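Sasbridge Community Kitchen
Opening inspection, November, with comments
Checked by Citlali Pacheco. Walked with Mohsin Tanoli, 7:15 a.m.

Hello all! I love doing this one. The kitchen is in better shape than it was in the spring and I want everybody on the rota to read the comments, even the dull ones about drains.

1. Hand sink: soap, towels, hot water
OK. Water reached 113 degrees F at the tap, which is lovely after last winter. Towel roll is low.

2. Walk-in cooler
OK. Door gasket is new and it seals with a proper thump now (try it!). Thermometer moved to the front shelf where you can read it without stepping in.

3. Raw and ready-to-eat kept apart
NEEDS WORK. Chicken was on the middle shelf over the salad tubs. Mohsin moved it to the bottom while I wrote this down. Bottom shelf, every time please.

4. Fire extinguisher and blanket
OK. Gauge in the green, tag in date, blanket on its hook by the range.

5. Floor drains
OK, and I mean really OK. Fulgencio had the covers up and scrubbed under them. Thank you! 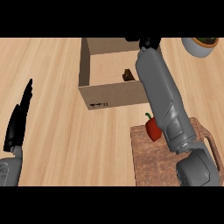

6. Prep surfaces and deliveries
NEEDS WORK, but it's an easy fix. Deliveries should be unpacked at the receiving shelf by the back door, and the carton goes straight out to recycling. Cartons travel on truck floors and warehouse floors, and whatever they pick up comes in with them. An open cardboard box on the same wooden surface as a cutting board with a red bell pepper on it is exactly the pairing I'd love us to break up. Wipe down and sanitize the surface before the board goes back.

7. Knives
OK. All on the rack, and the Varela bread knife is sharp again, hooray. Carry point down.

8. Sanitizer buckets
OK on strength. One had no label. Markers are in the drawer under the phone.

9. Dish machine
OK. Final rinse passed with the test strip. Luminița Barbu has the spare strips if we run out.

10. Exits and walkways
NEEDS WORK. Flour bins were parked 13 inches into the back aisle. Pushed back, and I've put tape on the floor to mark the line.

11. First aid kit
Short on blue bandages and burn gel. Added to the Cleststead order.

Open items: 3, 6, 8, 10, 11. Initial next to each one when it's done. I'll be back before the supper shift to look at the aisle again.

C.P.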